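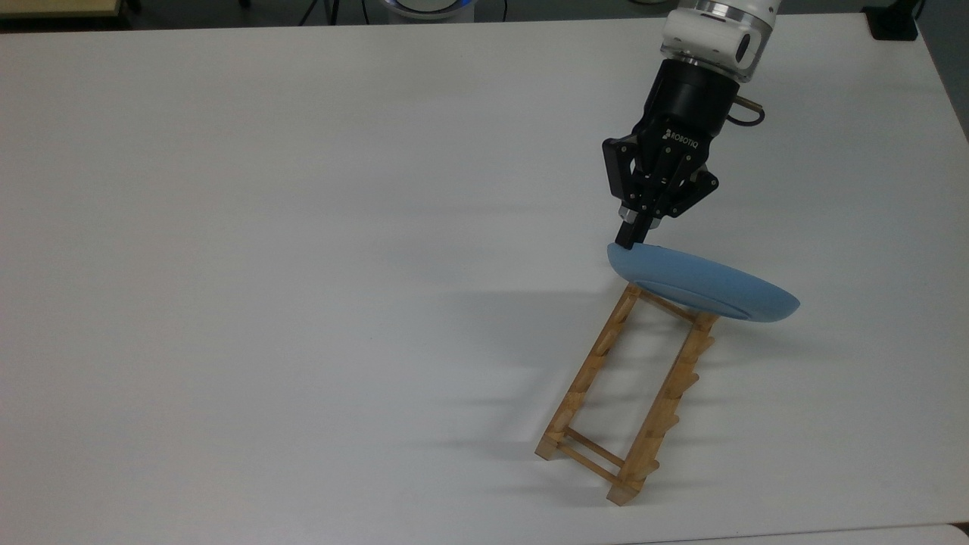 Onde se entregam as lanternas pro desfile da Lua do Meio do Outono este ano?
No salão do Grindero, entrada lateral, das 14h às 19h, até acabar junho. Depois disso só falando com a organização.

mare_alta
obrigada! e tem limite de tamanho? a da minha tia tem quase a altura dela, armação de bambu, no ano passado passou raspando no portão

pichon_m
Mathis Pichon aqui, ajudo na parte da rua. Limite tem sim, um metro e vinte de largura. Altura livre mas tem fio baixo na esquina da Sterkau, se for muito alta vai ter que inclinar ali. Vela de verdade não pode, só led

zeca_do_tambor
vela de verdade não pode desde quando???

pichon_m
desde sempre, só que antes ninguem fiscalizava

zeca_do_tambor
minha avó levou vela a vida inteira e nunca queimou nada. fica com cara de shopping com esse led branco

lin_hua_
Compra led amarelo, o quente. No Nishad tem pacote, fica bonito com papel de arroz. Com celofane não, fica feio mesmo

zeca_do_tambor
vou ver. mas continuo achando errado

tomas.r
Alguém sabe se o percurso mudou? ouvi que não passa mais no mercado

mare_alta
tb ouvi isso

pichon_m
Mudou. Sai da praça, desce a Sterkau, termina no parque. Mercado ficou de fora, o alvará é pra 3000 pessoas e naquele trecho não deixam.

tomas.r
então os comerciantes do mercado pagam cota e a festa nem passa na porta? bonito

lin_hua_
Minha mãe tem banca lá e tá furiosa. Metade dos bolos da lua ela vende nessa noite

kobe_va
pessoal, ano passado quem tava no trecho do mercado lembra como foi. carrinho de bebê preso, gente subindo em caixote. prefiro parque mil vezes

tomas.r
carrinho preso porque puseram o palco no meio da calçada Kobe. era só tirar o palco

kobe_va
o palco ajudou a piorar, concordo. mas a rua é estreita do mesmo jeito

lin_hua_
Dava pra fazer as bancas no parque então. Alguém pediu?

pichon_m
Pedimos. São 300 por banca, inclui luz e mesa. Quem já paga cota do mercado tem desconto mas ainda não fecharam quanto. Assim que souber posto

lin_hua_
300 por uma noite?? ano passado era de graça na própria porta

tomas.r
pois é

sopa_de_lotus
mudando de assunto rapidinho, oficina de lanterna pra criança vai ter? meu filho de seis quer fazer um coelho

mare_alta
tem no Fetow, de manhã, começa 10h. leva tesoura sem ponta que as de lá não cortam nada. o papel eles dão

sopa_de_lotus
perfeito valeu. precisa inscrição?

mare_alta
acho que não, a gente foi chegando e sentando

kobe_va
Precisa sim, este ano pedem nome antes, lá na recepção mesmo. (Kobe Van Acker, dou a oficina junto com a minha cunhada.) coelho é fácil, dragão pra seis anos eu não recomendo

sopa_de_lotus
ele vai pedir dragão quando chegar lá, já sei

zeca_do_tambor
e o grupo de tambor, ensaia onde? ninguém me responde no telefone

pichon_m
Grindero tb, 20h, no fundo. Traz protetor de ouvido, o teto é baixo

zeca_do_tambor
blz. vou levar e reclamar da vela pessoalmente

lin_hua_
Voltando nas bancas: quem for do mercado e quiser assinar o pedido de desconto, deixei uma folha na banca da minha mãe, a dos bolos, perto da peixaria. Assinem antes de sexagem... antes de fecharem o valor, desculpa, corretor

tomas.r
assino hoje. mas quero que ponham no texto o pedido de voltar o percurso tb

lin_hua_
Aí mistura as coisas Tomas. Faz outra folha, eu deixo do lado

tomas.r
faço então. passo lá depois das 17h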